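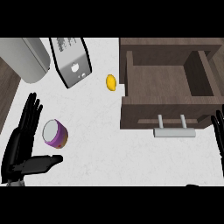 Working from the kitchen again. Laptop shut, lemon out.

1/ I have been trying to give up a newsletter. Mine, I mean. It is called Brelmont, it goes out on the second of every month, and it has 300 readers, most of whom I suspect of having died or changed email address.

2/ It began as a newsletter about walking. Then I did my knee and it became a newsletter about having done my knee. Open rates went up.

3/ The rule I set myself was 3000 words an issue. No idea why. I think I'd read that proper essays were that long and wanted mine to be taken for one in poor light.

4/ You would be amazed how much of a 3000-word essay about a canal is the word "canal".

5/ February's issue was the low point. I wrote the whole thing about a bench. A reader wrote back to say it was the wrong bench, and that the one I meant was further along, by the lock. She was right. I printed a correction and it was better than the essay.

6/ So last month I asked Yolotzin Serrano, who edits for a living and owes me a favour, to read the draft and be blunt. She sent it back with two paragraphs left in and the note "these are nice".

7/ I sulked until teatime. Then I read the two paragraphs and they were, annoyingly, nice.

8/ One was about my dad's habit of reading road signs aloud, including on roads he had driven every day since 1981. "Reduce speed now," he'd say, not reducing it.

9/ The other was about soup. I stand by the soup.

10/ Somebody always asks what I write it on. I've been through three programs. Javine hid all the buttons so I could concentrate, and I concentrated on finding the buttons. Fakir gave me a little flame for every day I wrote. I lost a 40-day flame to a stomach bug and have not forgiven it.

11/ Now I use a plain text file called "new new FINAL b". There is also a "new new FINAL c" but I'm scared of it.

12/ Anyway, I have decided not to pack it in. The new rule is that I stop when I've said the thing. The next issue is currently 412 words and I keep scrolling down to see where the rest of it went.

13/ A few of you have asked if it's still free. Yes. I did look into charging, and worked out that if every reader paid I could afford a better chair, and then I'd feel I owed everyone a better newsletter.

14/ Next one is about allotment waiting lists. I'm number 3 on ours – I was number 2 in the spring and would like a word with someone.

15/ Replies are open if you have a bench to recommend. Please say which side of the lock.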